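Filed under: Bench Notes, Grippers | 4 comments

Two grippers, one server chassis

I spent most of January swapping grippers on the arm in my workshop, and I promised in the last post that I would write down what I found. The short version is that I kept the Flirora and put the Purkon back in its box, but it was closer than I expected and there are jobs where I would still pick the Purkon.

The work I care about is handling parts on rack-mount servers. I refurbish them, and a lot of the time goes into small repeated motions: flip a latch, pull a part, put it in a holder, go back for the next one. None of it is heavy. All of it is cramped. A gripper that does fine picking blocks off a table can be useless once there is a metal rail behind the part and another latch right next to it.

The Purkon is a plain parallel gripper. Two jaws, one motor, opens to 45 mm. It closes straight and it closes the same way every time. I had it talking to the Szewczyk controller in one evening, and most of that evening was spent finding a cable. The jaws are thick, though. On a row of latches, the jaw that goes on the far side needs somewhere to go, and there often isn't anywhere. I ground down a spare pair of jaw tips, which helped, and then one of them bent.

The Flirora took longer. It is longer past the wrist than the Purkon, so every saved position I had was wrong and I had to redo them all. Its setup software also asks for a force limit in a unit that isn't explained in the manual. I set it to 500, watched it hardly move, set it to 600, and it worked. I have left it at 600 ever since. If somebody knows what the number means, please leave a comment.

The other change was the camera. I had been using one on a stand beside the bench, and the arm blocked it whenever it reached in, right when I wanted to see something. So I moved to a small camera up at the wrist. The view is wide and the fingers take up the whole bottom of the picture, but what I want to see is just past the fingertips, and that part is clear.

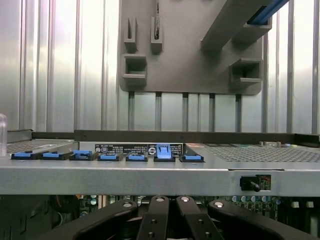
Wrist camera view of the chassis, with the blue latches behind the front panel. One of them is standing up.

The upright latch is a good test. With the side camera I could not reliably tell a raised latch from a flat one, because from that angle they lined up behind each other. From the wrist it is easy to pick out by eye, and the color helps a lot against the black housings. The latch that is only slightly raised, farther left, is harder. I can see it if I look for it. The detection script I wrote calls it flat more often than not, and I haven't fixed that yet.

Glare is the other problem. The corrugated metal behind the bench throws light straight back at the lens, and it comes out as bright stripes. The auto exposure sees the stripes and darkens everything else, including the black housings, which were dark to begin with. I tried locking the exposure. That works until I turn a different light on. I have a sheet of gray felt I plan to hang over the wall behind the holders, and I think that will do more than any setting.

For the comparison itself I kept things simple. Same arm, same controller, same chassis, same latches. I ran each gripper through the same routine: approach, lift one latch, back off, come in again, push it flat. I ran it until I was satisfied that I knew how each one failed.

The Purkon failed by bumping the neighbor. It would get the latch I asked for, but coming in or backing out it would touch the one beside it. That didn't break anything. It did mean I couldn't trust the state of the row afterward without checking it again.

The Flirora failed by slipping. The fingertips are hard and fairly smooth, and on a small plastic tab they sometimes slid off the end. A strip of thin rubber tape fixed that for a while, and then the tape crept. I have ordered a set of Otow silicone caps to try in its place. They were cheap and I will report back on whether they fit.

Pushing a latch flat was easy with both. You can do it with the gripper closed and just come straight down. I don't know why I spent an afternoon trying to do it with the jaws open.

A few notes for anyone setting up something like this:

Redo your tool offset every time you change grippers, even if you think you wrote down the last one. I had mine written down and it was wrong by 4 mm.

Tie the camera cable at two places along the arm. I had it tied at one, and it caught on a corner during a slow move. On a fast move it would have pulled the connector off.

Run everything at low speed with the lid off a dead machine before you go near a good one. I keep an old chassis around for this and it has a lot of scratches.

The Szewczyk controller has been fine with both grippers. Its only annoying habit is that it forgets the gripper profile after a power cut, so I load it by hand each morning. There is supposed to be a firmware update that fixes this. I haven't installed it, as the arm is working and I'd like it to stay that way until I'm through the current stack of machines.

Next up are the fingertip caps and the felt, and after that I want to try the same routine on a chassis with a different style of latch.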